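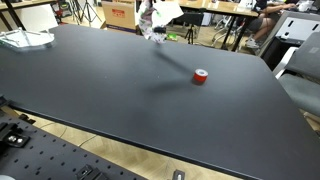

Moving Week, Take Two

So we did it again! Two moves in 16 months, and I swore after the last one that I'd never pack another box of mugs as long as I lived. The new place is in Storden, up a hill (of course), with a kitchen the size of a postage stamp and a back porch I am already in love with.

Ruairi MacLeish from down the street lent us his trailer and then stayed until almost 9 pm, which was so sweet of him, and all he'd take for it was pizza. The couch did not want to go through the front door. We tried it on its side, we tried it on its end, and finally we took the feet off and it slid right in – I could have cried!

I ran out of tape twice. My color system (red for kitchen, blue for bedrooms) fell apart by lunchtime on the first day, so now I've got a box marked "bathroom" with the waffle iron and all my winter scarves in it.

Still can't find the can opener. We've been living on toast and peaches, and the August heat makes me not want to cook anyway. Porch pictures next time, once I get the chairs out there!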